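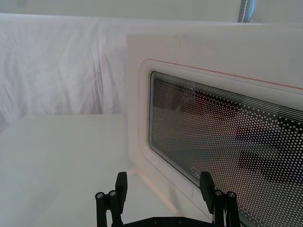
Doors, Latches and Lamps: A Bench Technician on the Countertop Oven

Bresbridge, 2023-12-18

Jostoso occupies the ground floor of a former printing works in Bresbridge and handles small kitchen appliances: intake, inspection, cleaning, repair where it pays, and resale. The senior bench technician has been with the firm for 22 years and now works almost entirely on microwave ovens. The interview was held at the bench in two sittings. The technician asked to be identified by job only.

The firm's intake log for countertop ovens stood at 3,269 entries on the day of the first sitting. Each entry has a model code, a fault as stated by the owner, a fault as found, and a disposition. The two fault columns often disagree.

"The owner writes 'does not heat,' and I find a door that does not close all the way," the technician said. "It is a correct statement from where they stand. They press the key, nothing gets warm. The part they want replaced is the one that makes heat. The part I end up adjusting is in the door, or behind where the door lands."

The door

Asked what is inspected first, the technician opened and closed a door several times before replying.

"I do this for every oven. I want to feel where the spring takes over. A good door pulls itself in over the last bit of travel and stops dead. If it bounces, or if I can lift the free end while it is shut, I write that down before I do anything else. Lift is hinge wear. Bounce is usually dirt on the seal face, or one hook sitting lower than the other."

On the common hinged design the hooks sit on the free side of the door, one above the other, and enter slots in the front frame beside the cavity. Behind the slots are switches. The hooks operate them in a set order on closing and in the reverse order on opening, and the oven will not run unless the whole set agrees. A further switch is arranged to blow the fuse if the others should stick.

"People think of a latch as something that holds a door. It does that too. But the hook is also a finger pressing a button, and it has to press it at the right moment. You can have a door that holds well and presses badly."

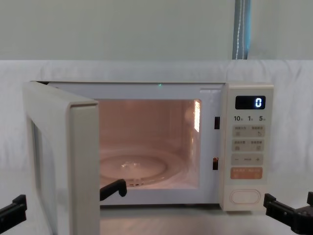 Oven at the bench with the door open and the cavity lamp lit. The two latch slots are on the frame at the right of the opening.

In the log, 17 percent of ovens came in with a door, hinge or latch fault as found. The technician regards the figure as low, on the grounds that many door faults are cleared during cleaning and never get their own line.

"A crumb in the lower slot. I have had that more often than a broken hook. The lower slot is nearer the food and it catches what runs down. I clean it with a dry brush, door open, oven unplugged. No liquid. If you push a wet cloth in there you are wetting a switch."

The window received less attention than expected. The dark look of the glass comes from the perforated metal screen in the door, whose holes are small enough to keep the microwaves in and large enough to see through, provided the lamp is working. The technician looks at the screen under a hand lamp from both sides for dents, rust and burn marks.

"The screen is either right or it is not. I do not repair a screen. A scratch on the outer plastic is a matter of looks. A mark in the metal means the door goes, and if a door cannot be had, the oven goes. There is no third column for that."

Leakage is measured after any work on the door. Jostoso uses a Flullberg meter, sent out every November for calibration. The probe is taken slowly along the door gap, around the window and past the vents, with a beaker of water in the cavity as a load. The readings are entered by hand on the job sheet and again in the log. The technician does not give readings over the telephone.

The cavity

With the door dealt with, the inspection moves inside. The technician removes the plate and the roller ring and places them on a folded towel to the left of the oven, always the left, so that the ring is not put back in somebody else's machine.

"Rings look alike and are not alike. The wheel height differs by very little. Put in a ring that is too low and the plate drags on the hub. Too high and the hub does not grip. Then the oven comes back with 'plate does not turn,' and the motor is fine."

The walls are wiped with warm water and a small amount of dish soap. Scouring pads are not allowed at the bench. The technician pointed out that a scratch in the coating, especially low down where moisture collects, becomes rust within a season, and that rust in the cavity is the most common reason for scrapping an oven that otherwise works.

The cover over the waveguide outlet, a thin panel on the side wall in most models, is checked for grease and scorching. A greasy cover can arc. On many ovens it is held by a clip and can be replaced cheaply, and the technician keeps sheet material for cutting new ones.

"That one the owner can often do, if the book says so. Anything behind the outer case, no. The capacitor can hold a charge with the plug out of the wall. I tell people this at the counter and I tell them again when they pay."

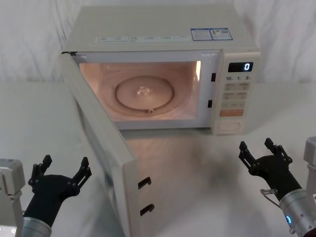
Controls and labels

Button panels produce the second largest group of complaints. The technician sorts them into three kinds: keys that do nothing, keys that repeat, and keys whose printing has worn off. The last is not a fault, but it is logged.

"You can read a household from its panel. The quick keys go first. Ten seconds, one minute, then start. The rest of the grid is like new. I had one from an office on Zawadzka Street where the start key had no color left at all and the defrost key still had its protective film."

The display is tested for missing segments by running it through all digits on the timer. A steady zero at rest is accepted as normal on models that have no clock. On models with a clock, a display that falls back to its starting value after a night on the shelf sends the technician to look at the supply board.

Stickers are left in place. The rating plate must be readable for the oven to be sold, and the technician photographs it before cleaning. Printed strips on the top edge, where some makers list the functions, are wiped with a damp cloth only.

"Solvent takes gray printing off faster than you would think. I learned it on a whole row of ovens in my first year. They worked. They sold for less."

Heat test

The heat test is simple. A glass beaker with 200 milliliters of water goes on the center of the plate. Starting temperature is taken with a probe thermometer and written down. The oven runs at full power for one minute, the water is stirred, and the temperature is taken again. The result is compared with a table taped inside the cupboard door, with one row for each power rating.

"Stir it. I have trained people here who did not stir, and they failed good ovens. The top of the beaker and the bottom of the beaker are not the same water."

The test is run twice, with a pause between. An oven that passes the first run and falls short on the second is set aside with a yellow tag. A weak magnetron often shows itself only when it is hot. Jostoso does not replace magnetrons in low-priced ovens. The technician was asked whether that was a matter of policy or of opinion.

"Policy. My opinion is that some of them deserve it. A plain oven with a sound door and a clean cavity is a good object. But the part plus an hour is more than the shelf price, and I have seen the sums."
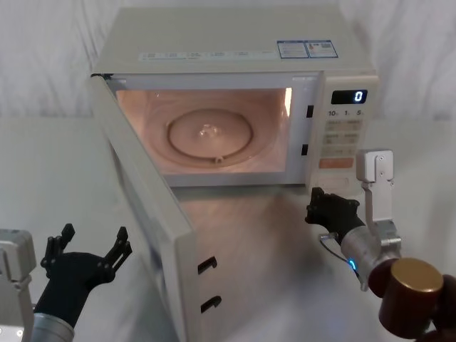
Final inspection takes place with the oven cool and the plate back in position. The technician works from a printed card and ticks each line with a pencil. The door is swung wide first, and the lamp is checked, as is the seating of the plate on its ring. The two black hooks on the door edge are then looked at from the side. They should stand out from the edge by the same amount and have no whitening at the root, where plastic shows stress before it breaks. After that come the slots, the display, each key in turn, the door again, and last the cord along its full length. The card is signed and goes into the cavity on top of the plate, where the buyer will find it on opening the door.

Storage and transport

Ovens wait on open shelving with their doors closed and the cords tied at the rear. The technician objects to cords being stored in the cavity.

"The plug has pins. The pins are on the glass, and then someone carries the oven down the stairs. Cord outside, plate wrapped and standing on edge in the cavity, ring flat under it. Door taped at the top and the bottom, paper tape, and the tape comes off the same week. Left on over summer it takes the finish with it."

For owners who want to know what they can do at home, the technician gave a short list and declined to extend it. Wipe the seal face and the door edge weekly. Keep the slots free of crumbs. Do not hang a towel on the door, and do not lean on it when it is open. Leave the clearance stated in the book at the sides, the back and the top. Stop using the oven if the door has been dropped on, bent or forced, even if it still runs.

On slamming, the technician was milder than the log would suggest.

"A door is built to be closed. Close it firmly. What wears it out is the other habit, pulling it open while it is running in place of pressing stop. The switches are then breaking a live load each time. They are made for it, but they are made for a number of times, and you are using them up."

Jostoso accepts countertop ovens for inspection on weekday mornings at the side entrance. Plates and rings should be brought with the oven.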